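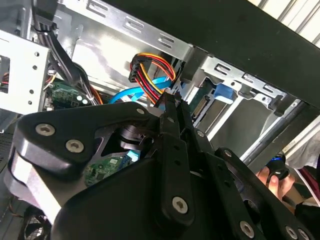
OVDEN OPENS SECOND TEARDOWN BENCH FOR OLD DESKTOP COMPUTERS

Drop-off starts 11/2/25 -- towers only for now, laptops later

FOR IMMEDIATE RELEASE

Search this site Enter keyword Go

Ovden, the computer reuse and parts shop on the old MacLeish lot, is opening a second bench for taking apart desktop computers and sorting what's inside. Towers from homes, schools and small offices. Working, not working, no idea -- all fine. Bring it to the side door, not the front.

The first bench has been full since May. Machines were coming in faster than they could be opened and the back hallway was getting hard to walk down. The new bench should clear that. It sits by the loading door, better light, more outlets, and a table made of slatted aluminum so dropped screws don't roll off onto the floor. They go down in the slots instead. Still working on that one.

WHAT THE BENCH DOES

Short version: side panel off, tower laid flat, cables out, drives out, memory out, then the board. Everything that can be used again goes on a shelf with a tag. Everything else gets sorted by metal, board and plastic and goes out with the Stollen truck.

Longer version below for people who like this kind of thing, and for the schools who asked.

Cables come first. A desktop of a certain age is mostly cable when you open it up. There's the power bundle with its red, yellow and black wires and flat black SATA plugs, there's the thin data cables in blue or orange or whatever the builder had, and there's the front panel wires, which are tiny and go everywhere. Data cables get pulled by the plug, never by the cable. Power plugs get wiggled a little side to side. If it won't come, stop and look for a clip. There is usually a clip.

Good data cables get coiled and go in the bin by length. We get asked for these more then anything else. A person building a cheap machine for a kid will have a drive and no cable for it, every time.

Drives come next. Ovden does not resell any drive that still has somebody's files on it. Drives go from the cage to the locked cabinet, and from there to the wiping station, and a drive that fails wiping gets punched. Owners can ask to take their drive home at drop-off. Just say so at the door, we'll pull it while you wait if the line isn't long. Drive cages with the plastic latches are quick. The ones with four screws on the far side, less quick.

Memory is the easy part. Two clips, stick comes up, goes in a tray. Matched pairs stay together with a rubber band around the antistatic bag. Please don't bring us loose memory in a sandwich bag. We will take it but we would rather have it in the machine.

Expansion cards get a quick look for swollen capacitors, then a tag. The board stays in the case until last. An empty processor socket should get its cover on before the board moves anywhere -- bent pins in the socket are the main reason a good board ends up as scrap. If you have pulled your own processor at home and still have the little plastic cap, bring the cap!! We have a jar and the jar is low.

Power supplies are tested or scrapped. They are never opened. Not by staff, not by visitors, not by the guy who says he used to do it all the time.

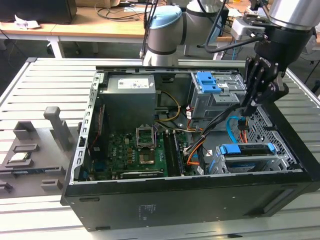

Heather Guthrie says the part of the job she likes best is the first minute after the panel comes off, when you find out whether a machine was looked after. Cables tied back, fan clean, somebody's pencil note on the inside of the case. "Then you get one that's packed with dog hair and you just get on with it," she said. She thinks most people would be surprised how much of an old tower is still good, and that the case itself is the hardest piece to find a home for.

NUMBERS FOR THE PEOPLE WHO ASK

Ovden expects to open about 200 towers over the winter with both benches running. The sorting shelf has 23 bins, labeled on the front and again on the lid. Bench slots are booked 4 at a time and a full teardown with tagging fits in one slot unless the screws are stripped.

WHAT WE TAKE

Desktop towers, any size, any brand, with or without the side panel
Drives, if you want them wiped
Power supplies still in the machine
SATA cables, power cables, splitters
Screws. Really. Case screws, drive screws, the little brass standoffs
Processor socket covers (see above)

WHAT WE DON'T TAKE YET

Laptops -- soon, the Idard shelving has to go in first
Printers
Tube monitors
Anything wet
Anything with the power supply opened up

Monitors, flat ones, please call first. Depends on the week and how much room is left next to the door.

BEFORE YOU COME

Back up what you want to keep. Take the disc out of the disc drive, we have a whole stack of other people's wedding videos and would like to give them back. Leave the case closed if you can. If the side panel is already off, tape the screws to the case in a bag or an envelope. Don't tape them straight onto the board, the tape leaves gunk and it takes parts with it when it comes off.

No need to clean it. Dust comes out here, with the air line, outside.

There is no charge for towers. Drive wiping is free too, and you get a slip with the serial number once its done. If you need the slip for work, tell us at drop off and put an email on the form. People forget the email and then call, and we have to go dig through the folder.

SATURATED WITH KEYBOARDS

One more thing. We have enough keyboards. Mice too. If yours came with the tower and you'd like to leave it, okay, but please don't make a special trip.

LEARN TO DO IT

Teardown evenings start once the new bench has settled in. Small groups, tools provided, one tower per pair. You will learn to open a case, ground yourself, pull cables and drives without breaking plugs, and tell a good capacitor from a bad one. Closed shoes. Long hair tied back. Ages 17 and up for now, younger with a parent at the same bench.

Skye Ogilvie runs the evenings and will also take questions from teachers who want to bring a class. Class visits are daytime only. We can send a box of parts to the school instead if the bus is a problem -- one board, a couple of memory sticks, a dead drive with the lid off, some cable. Box comes back after, please, with everything in it.

Parts sale is on the front counter as always. Memory, cables, drive cages, tested power supplies, cases by request. Prices are on the tags. Cash or card. Parts come with a two week swap, same part for same part, bring the tag.

PARKING AND DOOR

Side door is on the alley, green bell, ring twice. Pull in nose first, the truck needs the other half. There's a cart inside the door for heavy towers. Bring the cart back to the door when you're done, it keeps ending up at the far end of the lot.

If the light over the door is off we're closed, even if you can see someone in there.

PRESS

Editors who want to see a teardown from start to finish can book a bench slot with Sorcha Mowat. Questions on drive wiping and paperwork go to Flora Paterson. Please give us a day or so, the phone is next to the air line and we don't always hear it.

Contact: Ovden Press Desk, side door, MacLeish lot | Copyright Ovden, all rights reserved | Back to top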